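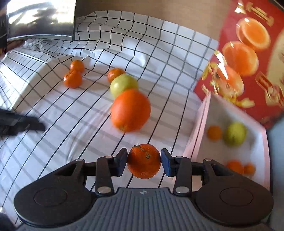

Can a shopper tell how a mandarin will taste from the look of its peel?

Only to a small degree, and the link is weaker than most store guides suggest.

4.2 Peel texture as a sign of eating quality

Figure 4. Mandarins with a pale green apple and a large orange on a gridded sheet. The mandarin at the front has a dimpled peel and a thin dried stem.

Advice on choosing citrus repeats the same few claims. A rough peel is said to mean dry flesh, a smooth one juice, and a dried stem old fruit. We went looking for the evidence behind these claims and found less than we had hoped. The buyer's manual used at the Broltcombe packing house states all three as fact and gives a source for none of them. The training sheet at Ivada, the grocer that supplied our fruit, repeats the manual almost word for word. Agreement between the two should not be mistaken for support.

Part of the trouble is that "rough" is used loosely. The mandarin at the front of Figure 4 has a bumpy peel, and the large orange behind it looks smooth and bright. A reader who wants the old rule to hold could take this as a picture of poor fruit beside good fruit. It supports nothing of the kind. Mandarins and oranges differ in peel to begin with, and a comparison across the two says little about what is inside either one. Light matters too: where shadow falls at a low angle, small dimples look deeper than they feel to the thumb.

We asked 900 shoppers to grade mandarins by sight on a scale from 1 to 10, and then had a separate panel taste the same fruit. The panel was told nothing about the grades. Shoppers were fairly consistent with one another. They gave low marks to bumpy fruit and high marks to smooth fruit. The tasters' scores followed these grades only loosely, and most of the match came from badly puffed fruit, which anyone could have set aside by squeezing it. Once puffed fruit was left out, we would not bet a bag of mandarins on what remained.

The stem did no better. Gosselin has argued that a dried stem shows long storage, and her view is widely shared in the trade. Our fruit came with picking records, so this could be checked directly. Dried stems turned up on fruit from the newest lots as well as the oldest. Yeo, who scored the stems, found it hard to apply the category "dried" the same way from one session to the next, and we see no reason to think store staff do it better.

The earlier Fasetti survey, with 2000 replies, is often cited against results like ours. It asked people whether they trusted peel texture, and most did. That is a finding about belief. It was never matched to a single tasting.

Our own study has limits that should temper these remarks. All the fruit was of one variety, Nava, bought in one season, and the tasting panel had 9 members. A true but modest effect of peel texture could have escaped us. Weight in the hand was not tested in this section and is taken up in Section 4.3.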